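Home | Music | Reviews | Interviews | Shows

Nabila Tawfik Isn't Saving the Good Songs

I got to the coffee place early and Nabila Tawfik was already there, halfway through a cinnamon roll and humming something I didn't recognize. "It's the B-side," she told me. "I like it more than the single, but don't print that." (She changed her mind later, so I'm printing it!)

The single is "Henness," and if you've been anywhere near a college radio station since January you've probably heard that big, wobbly organ line. The album, Berrada, comes out on Volano, and it's a lot quieter than I expected. Was that the plan?

"No, I had a loud record finished," she said. "Moataz played it back for me in his car and I just felt tired. So we kept 2 songs and started over."
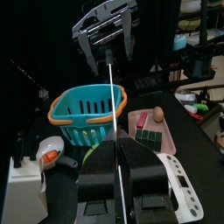 Two grippers and a thin silver rod, with a teal basket behind.

Moataz is Moataz Naciri, who produced the album and plays most of the bass on it. They fight about drums constantly, she says, and he usually wins. The exception is "1518," named for the apartment she grew up in, which has no drums at all, just her voice and Karabo Nel's cello. I asked if singing it live scares her.

"The first time, there were 200 people and somebody's phone was ringing. I started laughing in the second verse. Now I kind of miss the phone."

She's touring through the summer with Ulises Alarcón opening, and she's already writing again, mostly on a guitar with a cracked neck that she refuses to get fixed. Will the loud record ever come out? "Ask Moataz," she said, and went up to order another roll.

Last updated 2025-05-02
Contact | Copyright Tedness | Back to top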